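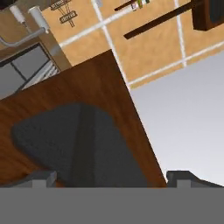
What is the minimum notice for withdrawing from an allotment plot at Herka?
The notice period is 32 days, given in writing to the site office.

Posted by Keir Shearer, Site Office
February 14, 2021
Members are reminded that plots must be cleared before the keys are returned. Sheds may remain with the written agreement of the incoming tenant.

plot24_brorkari
The tenancy agreement I signed states that the period begins on receipt of the letter. The office has been counting from the first of the following month. These cannot both be correct.

Ita Madigan
I support the office on this point. Rent is charged by the calendar month, and the rule was read out at the April meeting.

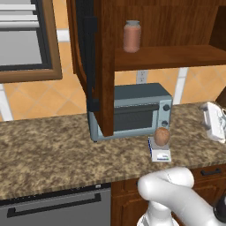 Granite-patterned worktop and orange-yellow tiles.

plot24_brorkari
With respect, a rule read out at a meeting does not amend a signed agreement. I was charged for a full extra month - for a plot already cleared and locked.

Keir Shearer, Site Office
The agreement takes precedence where the two differ. Please send a copy of your letter, showing the date of receipt, and the charge will be reviewed.

Ita Madigan
I still consider the monthly rule fairer to those on the waiting list. I shall raise it again in April.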